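Teaching by demonstration (robotics)

From the Clengate Open Handbook, a reader-written reference. Last edited January 12, 2026.

Teaching by demonstration is the business of getting a robot to do a job by showing it the job, instead of writing out every movement in code. You'll also see it called learning from demonstration, imitation learning or (mostly by older hands) programming by showing. I've been keeping this entry going for a while now, and I've left it in the first person because the handbook lets us and because I'd only sound stiff otherwise!

Main approaches

There are 3 ways of doing it that come up again and again, and people do mix them.

Hands-on guiding. You take hold of the robot's arm and move it through the task while it records its own joint positions. It's lovely for simple paths, and it feels very natural the first time you try it. The trouble is that your own arms and body are in the way of the cameras, and a heavy arm will wear you out before lunch.

Remote control. The operator stands or sits apart from the robot and drives it, sometimes with a smaller copy of the arm, sometimes with a headset or a pair of hand controllers. The recordings match the robot well, as it was the robot that did the moving. Two-armed work is hard to learn this way, though, and delay between your hand and the arm can drive you up the wall. Estrella Salinas, who taught me on the old Kovalchuk arms, used to make beginners stack cups for a whole afternoon before letting them near anything with a lid.

Hand-held grippers. No arm at all. The person holds a gripper in each hand and does the job with those, so that what gets recorded is the path of the grippers and how far they open and close. I'm very fond of this one – you can carry the kit to wherever the task is, and a new person picks it up quickly. The snag comes later, when a real arm has to reach the same places your wrists did (mine bend in ways that an arm on a fixed base simply won't follow).
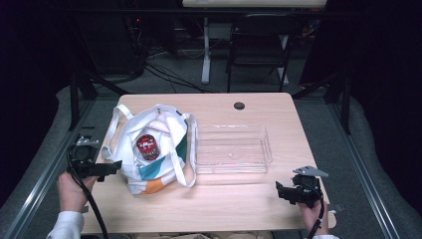 A tote bag task with two hand-held grippers. The bag lies on its side with a red container in its opening, and a clear plastic tray is on the table next to it.

Bag tasks deserve a word of their own. Cloth is awkward stuff. A tin or a box keeps its shape wherever you put it, but a bag slumps, folds over itself and hides what's inside, and the handles end up somewhere different on every go. With two grippers you can hold the mouth of the bag with one and reach in with the other, much as you would at home with your shopping. With a single gripper you're mostly poking at it and hoping.

Recording sessions

One full run through a task is usually called an episode, or a demo. In the Arton set, which I helped to record in August, we kept 645 episodes out of 919. The rest went for all the usual reasons: dropped items, lost tracking, a cable caught on the table leg, somebody starting before the recorder did. I was a bit hurt by how many of mine were in the second pile.

How tidy a demo should be is a matter of taste. Refugio Zavala, who ran those sessions, liked slow, plain movements with a clear stop at the end. I'd rather leave in the odd missed grasp, so long as the person recovers from it, so the robot has something to go on when it misses too. We never did settle it.

Starting positions want changing between runs. Turn the bag round, shift the tray, swap the handles over. If everything begins in the same place each time, the robot may learn the place and pay very little heed to the bag.

Known difficulties

Slips in the tracking are the big one for hand-held kit. If the system loses sight of where the gripper is, even briefly, the recorded path jumps, and the episode is often not worth saving. Grip force is another. You feel a can start to slide and squeeze harder without thinking, and unless there's a sensor for it, none of that reaches the recording.

Then there's tiredness. My demos get sloppy late in the day, with short cuts creeping in and the grippers coming in at lazy angles. The Ikard notes suggest swapping operators often, and I'd agree with that.

See also: remote handling; grippers; motion tracking; cloth handling.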